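Subject: Re: [handheld-grippers] Kombo pad kit, worth it over stock fingers?
List: handheld-grippers
Wednesday, 14:27

> We are looking at the Kombo kit from Brarent for a set of hand-held
> grippers. The stock fingers are fine on boxes and bad on anything
> round and smooth. The page lists ribbed pads, two plates and a
> screw set for 299, and says it fits the Silevow handle without
> changes. Has anyone run it for more than a day or two? I am mostly
> interested in pad wear and whether the plates stay square. Also
> whether the Bunder pads would do the same job for less.

We have had three Kombo kits on Silevow handles since May. Replies in your order.

Fit. It does fit the Silevow handle, with one catch. The screws supplied are slightly long for the older handle and bottom out before the plate is clamped. It feels tight and then works loose. We cut ours down. Brarent sent shorter ones when asked, but they are still not in the box. Check which handle you have before you order.

Pad wear. Our log for the busiest handle stands at 601 grasps on one pair of pads. The ribs are rounded at the tips and there is a shallow flat where the bottles sit. Slip has not changed enough for us to measure. I would plan on replacing pads on appearance and not on a fixed count. The first pair on another handle split at the root of a rib after 27 grasps, which I put down to a bad molding. It was replaced under warranty and the second pair has been normal.

Plates. They stay square if you tighten the large screw first and the two small ones after. Done the other way round, the plate creeps outward at the tip and the pads close at an angle. The manual has the order wrong in the English version.

What we use it for is table clearing: drink bottles, cups, trays and paper liners, all in public dining areas. Round bottles are where the kit earns its price. The ribs give under load, so the pads settle on the bottle and you do not need to squeeze as hard. With the stock fingers our operators tended to crush thin bottles or let them rotate in the grip.

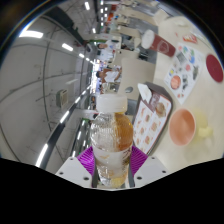 Ribbed or waisted bottles need a little more care than straight ones. If the pads close across a step in the wall, the bottle tips when lifted. Closing a bit higher or lower cures it, and operators pick this up within a session.

Weak points: flat items. A tray rim is fine, a single sheet of paper lying on a table is not. The narrow finger strips can get under a folded edge, but a flush sheet takes several tries. For paper we still keep one handle with stock fingers.

Bunder pads. I have tried one pair. They are softer and grip better out of the bag, but the backing is thinner and they peel at the corners when wiped down with cleaner. They also need an adapter plate on the Silevow, so the saving is smaller than the list price suggests – work it out with the adapter before deciding.

One request for anyone else running Kombo: does your left plate sit slightly proud of the handle with everything tightened? All of ours do. It makes no difference to the grasp, but it throws off our width calibration and I would like to know if it is the part or our handles.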